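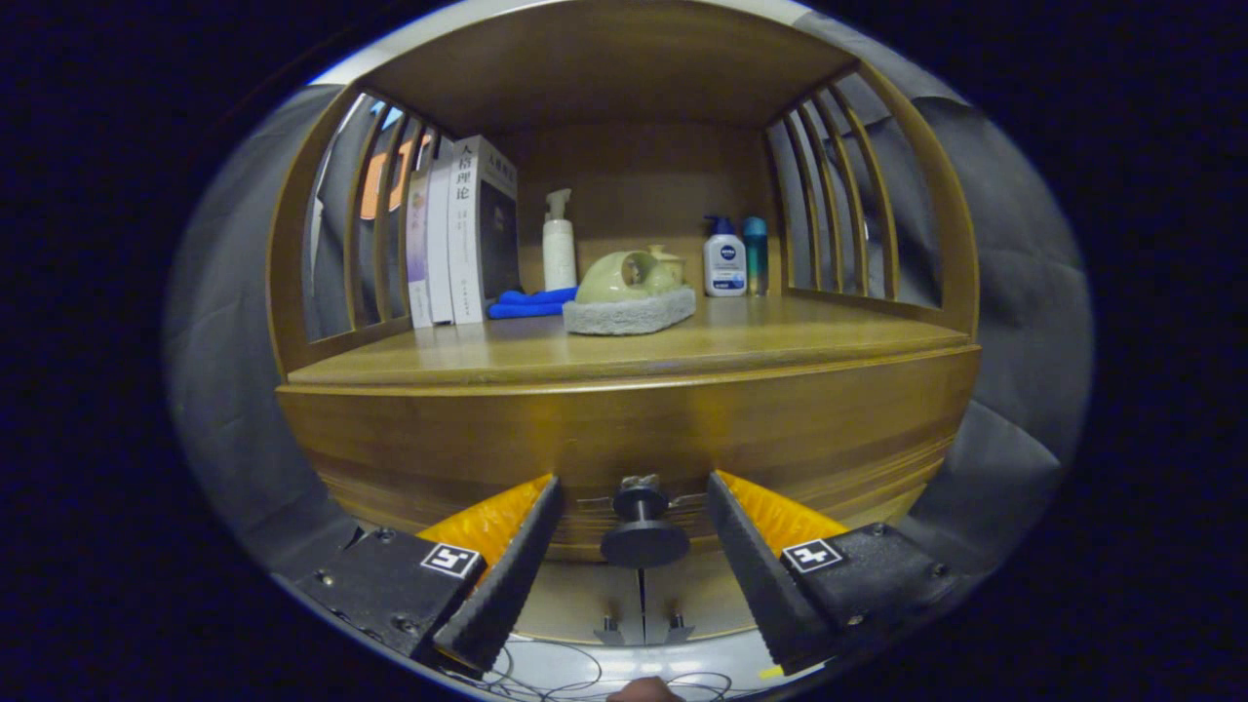

Skedley FAQ
Last updated 2025-04-07

What is Skedley?
It's the tool I wrote to turn recordings from a hand-held gripper into clean, time-aligned episodes you can train a policy on. You give it video and tag detections, it gives you camera pose, finger opening and a list of segments it thinks are junk. It started as a folder of scripts at Trurkbridge and got out of hand from there!

Do I need both finger tags in view?
For gripper width, yes, both of them. If one drops out for a few frames Skedley fills the gap by interpolating. Longer than that and it marks the stretch as bad and moves on. You can change the limit with max_gap, but please look at the width plot before you crank it up.

My trajectory jumps when I get close to a shelf. Help?
I get this one a lot. Plain wood doesn't give the tracker much to hold on to, and smooth fabric is just as bad. Things with print on them (book spines, bottle labels) help a ton, so start your mapping pass a little farther back with those in view. Also mask out the fingers. They move with the camera and the tracker will happily lock onto them.

Vertical slats confuse it too. Repeated bars all look the same to the matcher, and it can slip over by one. Set match_ratio lower and try again.

How long should the mapping pass be?
I use 400 frames. You can get away with 300 on a small setup, and under 201 the loader refuses the file.

Can I plan with the output?
Sort of. Export to Ravn format and you get waypoints plus finger width, and the Ravn planner does its own collision checks. Skedley knows nothing about your arm's joint limits, so a path that was easy by hand may be out of reach.

What happened to the Festis exporter?
I pulled it in October. It wrote quaternions in the wrong order and I kept breaking it every time I fixed something else (sorry). The old branch is still up if you need it.

Where do logs go?
In the logs folder next to your session, kept for 72 hours. Attach the newest one if you file a bug, plus your config.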